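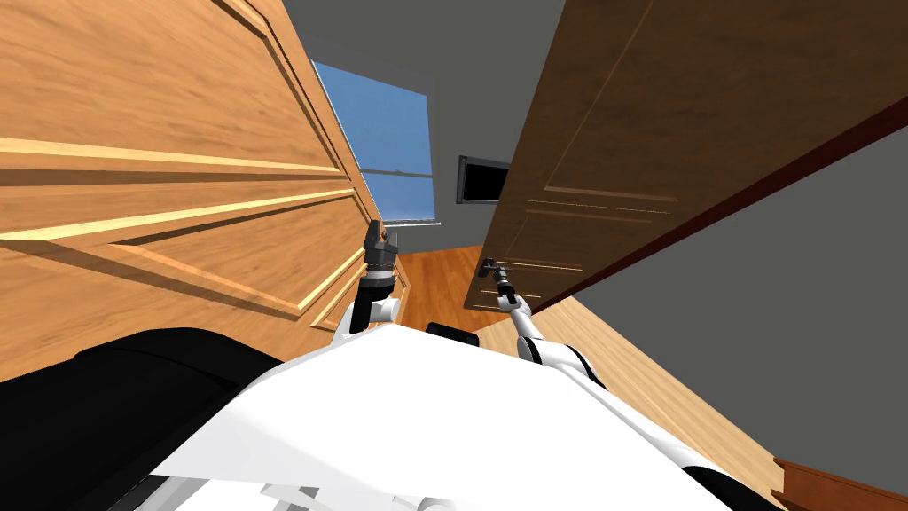

Door work in the simulator, right gripper at the lever on the dark door.

drirnik_deb
Posted 30 April 2026
Been meaning to share this! I do housekeeping scheduling at Feststead (92 rooms, lots of heavy doors) and we're getting ready for two-armed robots to take over the linen runs. Halvorsen is doing the setup and they let us floor people sit in on the simulator sessions. I figured I'd be bored stiff and I stayed the whole afternoon. We get to say how we do a door with our hands full, and they try it. So cool.

cartpusher20
Great, and what happens to the people on linen runs? At my last place they said nobody would lose hours, and by November the night shift was down to 2 people.

drirnik_deb
Fair question. Ours are moving to room checks, same hours, in writing. My shoulders are voting yes, I'll tell you that much.

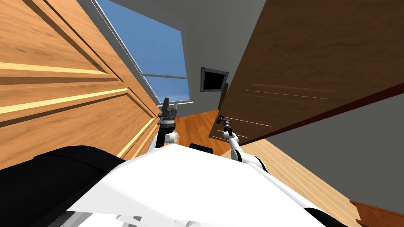 Doors are what I'd watch if I were you, Deb. I work maintenance at Feleck and ours spent the first 3 weeks getting stuck at the service closet, so guess who got called every time. My job went from fixing hinges to babysitting. I do like that yours has both doors open with one arm out toward each, the light oak one and the dark one, because a pair of doors is where our crew always ends up using a hip. Ask them what it does when one swings back.
- hinge_and_bracket

drirnik_deb
Ooh, good one, I'm writing that down for the next session. Did the babysitting ease up?

hinge_and_bracket
Yep, after they let us change the routes ourselves. I kind of love it now, and I got a pay bump for the training.

cartpusher20
Still not sold. In writing is good though. Keep a copy at home.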